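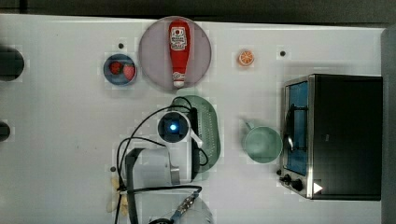
1/ Thread: what we learned from making our arm ask for help

OK so a few of you wanted to know what I've been up to since March, and the short answer is: a toy kitchen, one arm, and a whole lot of green-colander feelings. The long answer is this thread, get a snack.

2/ The project is called Tusteck (my labmate's spreadsheet had a column named that and it stuck, sorry). The question is pretty simple. If an arm learns a chore by copying people, can it notice that it's about to mess up, stop, and ask a person to take over for a second?

3/ Most of the copying methods I've used have no idea they're lost. You move the bowl a little, the arm sails off to where the bowl used to be, and it closes its fingers on air with total confidence. I've watched this so many times I could do the impression at parties.

4/ So we train 5 copies of the same policy on the same demos, each starting from different random weights. At every step they all vote on where the hand should go next. If they agree, go. If they spread out past a threshold, the arm freezes and beeps at me.

5/ That's the whole trick!! Ensembles are old news, I'm not claiming otherwise. The part I care about is what you do with the beep. We save the few seconds where the human steps in, add just those bits to the training set, and retrain overnight.

6/ Where the objects sit matters a ton. Strawberries in the blue bowl, ketchup on the plate, banana off by the colander, and the toaster oven way over on the other side. Extra stuff on the table is what makes the copies argue, and arguing is what we're trying to measure.
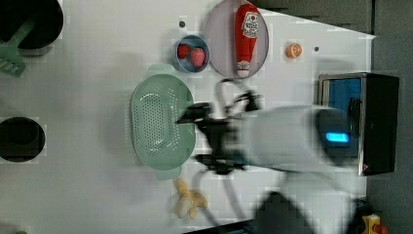
Gripper over the green colander, everybody's favorite place to disagree.

7/ Colanders, y'all. All those little holes! My guess is that the rim and the handles look different enough from each angle that the copies each pick their own spot to grab. I haven't proved that, so please don't cite a tweet.

8/ Numbers, because I know you'll ask. We started from some 2000 demos. With plain copying, the arm finished 7 percentage points fewer tasks than the same setup after one week of help-and-retrain. We tested on 70 layouts it hadn't trained on. Small gap, but it's from a tiny pile of extra data and I'll take it.

9/ What didn't work: picking the threshold. Set it low and the thing beeps constantly, and you're basically driving it yourself. Set it high and it never asks. We ended up tuning it by hand on a separate set of layouts, and I'm not proud of that.

10/ Also didn't work: the folks over at the Torcombe lab tried our code on their arm and got way more beeps than we did. Different camera placement, different lighting, who knows. We're comparing logs now and I'll post whatever we find, even if it's embarrassing.

11/ Next up is letting it ask earlier, before the fingers are right down in the thing. Code goes up once I've cleaned out all the swearing in the comments. Replies are open if you've fought with thresholds too, I want your war stories.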